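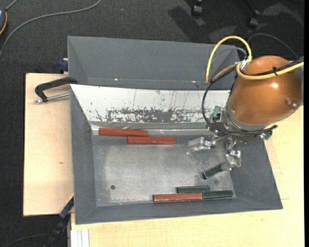 Looking after metal bins and trays

Metal bins last for years in a workshop if the inside is kept in reasonable order. Most of ours hold offcuts, blocks and small castings, and the same few problems come up each time.

Chipped paint

Paint goes first on the slopes, where things slide down to the bottom. A white panel with dark patches showing through along the lower half is typical. Small chips can be left alone if the bin stays indoors. If the patches have joined up into a band, rub the whole band down with 100 grit paper, wipe it with white spirit and let it dry before painting. Two thin coats hold better than one thick one. Leave it overnight, longer in February if the workshop is unheated.

Don't paint the floor of the bin. Bare metal scuffs and looks untidy, but paint there comes off in flakes and gets on whatever you keep in it.

Scratches

Fine scratches on bare metal need no treatment. If you want them less obvious, go over the area with 600 grit wet and dry, always in the same direction as the brushed finish. Going round in circles makes it worse.

Tape and lining strips

Strips stuck along a join tend to wrinkle as things catch on them. Once a strip has lifted at one end, peel off the whole length. Warm it with a hairdryer first and scrape up the glue with a plastic scraper. We use Corkard strip for new lining, cut 18 mm wide, and press it down from the middle outwards.

Holes in the floor

If your bin has a small hole in the bottom, check what is under it before you rinse the bin out. For dry storage it can be covered from underneath with a patch of tape. Sweep the grit away from it now and then.

Storing blocks

Lay long blocks flat and side by side along the back, and put shorter ones at the front. Blocks dropped in at an angle knock the corners off each other, and painted edges wear pale quite quickly. If you sort by colour, a strip of card down the middle of the floor is enough to keep red and green apart.

Don't fill past the slope. Anything resting on it will slide when the bin is moved.

Where to stand it

A big bin on a pale wooden top will mark it. Put felt pads or an old piece of carpet underneath, and lift the bin to move it. For marks already there, Lucie Charbonneau recommends a damp cloth and a little Flundent, left for a minute and wiped off along the grain. Try it on the underside first.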